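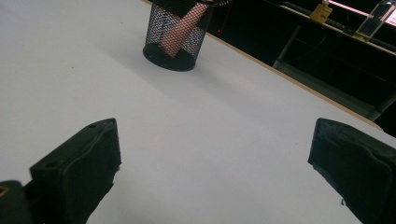

Nuvport library branch to reopen in October

29 Sep 2020

The Kabbaj Street branch reopens next month, shorter hours to start. Mornings only, closed weekends until further notice. Curbside pickup stays.

Holds placed before the shutdown are still good, says branch manager Sylvie Beaulieu. All 718 of them. "Please come get your books," she said. Patrons get 2 weeks to pick up once they recieve the call or email.

No late fees through the end of the year. Returns go in the outside drop box, not at the desk. Masks required, kids too.

Inside: new carpet in the childrens room, front windows replaced, old water fountain gone. Work was paid for in part by a $2,000 gift from the Zusley Garden Club. Rest from the city.

Computers by appointment, one hour each. Printing free up to 100 pages a month per card, black and white only.

Story time stays online for now with Sanaa Radwan. Sign up by phone or at the main desk downtown.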